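Notex Grip Kit: notes and data card for the wrist camera set

Small-object picking with the Notex two-finger kit, bought with my own money and used a lot.

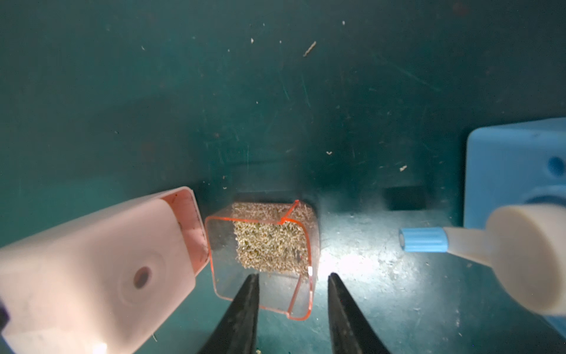

Jia

What this is

I bought the Notex kit in December, meaning to write a quick review of it, and the quick review turned into a folder of recordings, then a bigger folder, and then a repo. So this README is doing two jobs. It's the data card for the recordings, and it's also my opinion of the kit, because people kept asking me about the kit in the issues and I got tired of typing the same reply. If you only want the files, skip down to "Folder layout".

The set has 382 episodes. In each one the arm works at small things on a teal surface: a clear little cube box, a squeeze bottle, plastic blocks, whatever I had in the drawer that week. Every episode has video from the wrist camera, plus joint positions and the finger opening. No depth and no force readings. The kit doesn't come with a force sensor, and I'll complain about that further down.

Last updated 30th August.

What you get in the kit

Mine came with the gripper body, the wrist camera and its bracket, a cable that's a bit too short, and a bag of screws. The fingers are black and taper down to narrow tips, and I like them a lot for small stuff. You can get in beside a little box without knocking over what's next to it (most of the time!). Wide padded fingers are sold separately. I have them, I tried them for an afternoon, and they went back in the bag. None of the episodes use them.

The arm isn't part of the kit. I run it on a Brameron desktop arm, which the Notex adapter plate fits with four screws and no drilling. If your arm is from somebody else, check the bolt pattern before you order. I had to send back the first plate, and the return took longer than setting up the whole rest of the thing.

Software is a Python package and a little web page for jogging the fingers open and closed. The package is fine. The web page forgets your settings every time you reload it, so write them down.

How I recorded it

I drove the arm by hand with a second, passive arm as the controller. No scripted motions anywhere. That means you'll find hesitations, do-overs and some really ugly approaches in there, and I kept those on purpose, since a policy that has only ever seen clean grabs tends to freeze up the first time it's a bit off to one side.

Most episodes start with the fingers open near the target. Then I come in, close, lift, move and let go. The clear box was the one I kept coming back to. It has thin orange-tinted edges and a speckled block of something grainy inside, in tans and olives, and it makes a great test object because a camera sees straight through the lower part of the front wall to the teal behind it. My first model loved to aim for the speckled block and ignore the walls around it. Drove me nuts for two weeks.

I also left other things close to the target in plenty of episodes. Look for the squeeze bottle on its side with the light-blue ribbed cap, a light-blue block with a hole in it, and a big white-and-pink piece that takes up a good chunk of the view when it's in there. If you want only the tidy ones, filter on the clutter field in the episode list.

I didn't clean the surface between sessions either. You'll see white specks on the back wall, scratches, crumbs and dust on the floor of it. Leave them alone if you can. I tried painting them out of a few episodes with an editing script and got worse results than with the raw video, and it ate a whole weekend.

Folder layout

episodes/ has one folder per episode, numbered. Inside each you'll find wrist.mp4, joints.csv and notes.txt. The notes file is often blank, sorry, I'm not great at notes.

episodes.csv is the list of everything, with the target, the clutter setting, the finger type and whether I called it a success.

calib/ has the camera calibration. There are two files in there, old and new. I bumped the bracket partway through and had to redo it. The episode list says which one goes with which episode, so please don't just grab the newer one for everything (I did, and lost an evening to it).

scripts/ has a viewer, a loader and a splitter. The viewer needs only the usual Python video stuff. The splitter is the one I use to hold out 90 episodes for testing, and if you want to compare with my numbers, use the same seed that's in the file.

Labels

Success is my call, made right after each try. I counted it if the object left the surface, moved over, and stayed upright when I let go. A drop from low down that landed fine still counts. A drag across the floor doesn't. There are borderline ones, and if you disagree with me on some of them you're probably right. Open an issue with the episode number and I'll take another look.

Targets are plain words: box, bottle, block, other. "Other" covers a lot of ground.

Known problems

The camera sits close to the fingers, so the near part of each finger is soft and blurry in the video. The tips are sharp enough to work with. I've asked Notex about a longer bracket and they said it's being looked at.

Lighting is uneven. One part of the floor can be bright while the edges fall off into shadow, and clear plastic throws a glint that moves when the arm moves. I could have bought a better lamp. I bought more blocks.

Timestamps in the joint file can run a little behind the video in the earliest episodes. The loader has a shift option for that, turned off by default. Turn it on for anything marked old in the list.

One person did all the driving (me), with one arm, in one spot. Please don't expect a model trained on this alone to work on your desk with your stuff. Mix it in with your own recordings. Even a small handful of your own helps a ton.

So, is the kit worth it?

For me, yes, with some grumbling. The fingers are the best part. They close evenly, they don't wobble, and after more than 700 grabs (counting all the practice ones I never saved) I've tightened one screw. The camera is okay. The colors are good, the focus is fixed, and the cable is the weak spot, so tape it to the arm with some slack at the wrist or it will tug on you during turns.

What I miss is any sense of touch. With a thin plastic box you really want to know how hard you're squeezing, and all the kit tells you is how far apart the fingers are. Clinance sells an add-on pad that claims to handle this. I've got one on order and haven't tried it, so please stop asking me if it's good! When it shows up I'll record a separate batch and keep it in its own folder so the two don't get mixed.

Setup help from Notex was friendly and slow. The printed guide skips the step where you zero the fingers, and if you skip it too, they'll close off center and push your object sideways on every grab. Run the zero command first, with nothing between the fingers, and then again after you tighten the plate.

Using the files

Free for anything, paid work included. Credit is nice and I do like hearing what people made with it. Please don't re-upload the videos under another name with the labels stripped out, which has happened once already and confused a bunch of folks.

Questions go in the issues. I check in most evenings, and less when the weather's good. For trouble with the kit itself, write to Notex first, they have the spare parts and I've only got the one bag of screws.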